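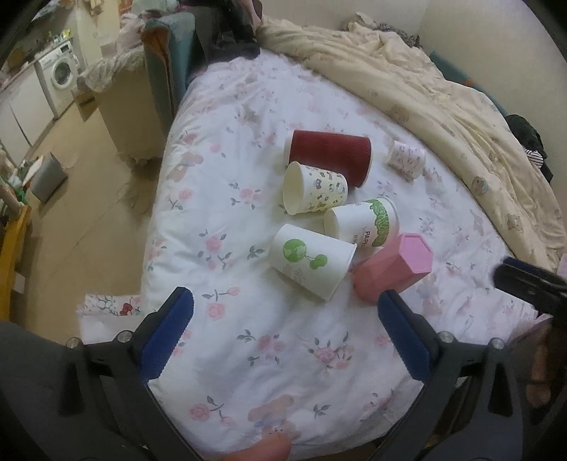
4.2 Soft surfaces as sorting places

The inventory in Section 4.1 treated each home as a set of rooms with fixed storage. In the smaller homes this did not match what people did. When residents wanted to go through a group of light objects, such as cups, lids, small boxes or socks, they often carried the whole group to the bed and put it down there. We call this use of the bed a sorting place, to keep it apart from storage (objects left for more than a day) and from use (objects left because someone is drinking, eating or dressing there).

Of the 18 homes in the study, 5 had no table larger than a single tray. In these homes the bed was the widest flat surface at a comfortable height, and all of them reported using it for sorting at least once during the diary period in February. Residents in homes with a full-size table also used the bed, but mostly for laundry and bags. Cups went to the bed mainly where there was no table to take them.

Disposable paper cups deserve separate treatment. They are light, they are bought or given in mixed designs, and many households keep them after one use to hold pens, buttons, cotton pads or seedlings. A resident of the Zindemmont building told us that she kept any cup with a print she liked and threw out the plain ones. Another kept cups only if they fit inside the ones she already had. The diaries hold 456 entries that mention a cup of some kind, and paper cups appear in them more often than glass or ceramic ones.

Three features of the bed affect how cups are handled on it.

The first is that the surface gives way. A paper cup has a narrow base and weighs very little, and on a quilt or a made bed it tips over when the fabric around it moves. Residents seldom tried to stand cups up on bedding. They laid them down or let them fall, then picked them up from the side. Figure 3 has a typical layout: the cups lie on their sides in a loose group, with their mouths turned in different directions. A person stacking cups from such a layout has to turn most of them before one will go into the next. On a table the same group would normally be standing, and the turning step would be absent.

The second is the pattern of the bedding. Several households had sheets or quilts with small repeated prints, often flowers or animals. The bedding in Figure 3 is white with small pink roses, green leaves and faint bears, and some of the cups on it are white with pink or green decoration of their own. In our notes a cup of this kind was more likely to be picked up late than one in a strong solid color. We did not test this directly, and the effect may be due to position, as residents also tended to begin with whatever was nearest. Vitória Rebelo, who coded the diaries, marked 11 entries in which a resident wrote of having missed a cup the first time. In most of them the cup had rolled against a pillow or under a fold.

The third is that the bed has to be cleared. A table can hold a half-finished job overnight – a bed cannot, at least in a home where it is the only one. This puts an end point on the task that other surfaces do not have. Residents in the smallest homes reported that sorting on the bed was finished the same day in nearly every case, although "finished" sometimes meant that everything went back into one bag. The coding scheme of Jayawardena, which we adopted for the table and counter data, has no category for this outcome. We added one and labeled it "returned mixed."

Nesting was the most common result when the objects were all paper cups. It depends on the cups having similar walls and rims. Round cups of one size go together easily, and a smaller cup can be dropped into a larger one without much loss. Cups with flat or faceted sides were a regular source of trouble. They would sit in the mouth of a round cup without going down, or go down and stick. Residents dealt with this by placing the odd cup last, on top of the stack, or by keeping it apart and giving it a separate use. 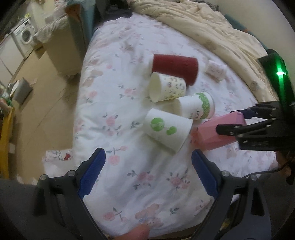
Figure 3. Cups on patterned bedding, including a pink faceted one. The comforter is bunched at the far side of the bed; a white washing machine and cabinet stand beyond the bed.

The layout of the rest of the home also matters. Where the bed and the appliances share one open area, or where one can be seen from the other, objects move between them in short trips and the bed takes on jobs that would otherwise fall to a kitchen counter. In the Drodport homes, where the bedroom is closed off by a door and a hallway, residents rarely carried cups to the bed at all. They used the counter or the floor.

Bedding was usually pushed back and seldom removed. Residents described shoving the comforter toward the wall to open up a working area, then pulling it back over the bed afterward. We recorded the cleared area in the homes that allowed measurement, and the median was 3,000 square centimeters, less than we had expected from the size of the mattresses. People worked close to the edge they were standing at and left the far side alone.

Two limits should be noted. The diaries depend on residents writing down small tasks that they may not think of as tasks, and the follow-up visits, which ended in April 2023, reached only the homes in the Bulla and Zindemmont buildings. The comparison with tables in Section 4.3 uses only the homes that were visited.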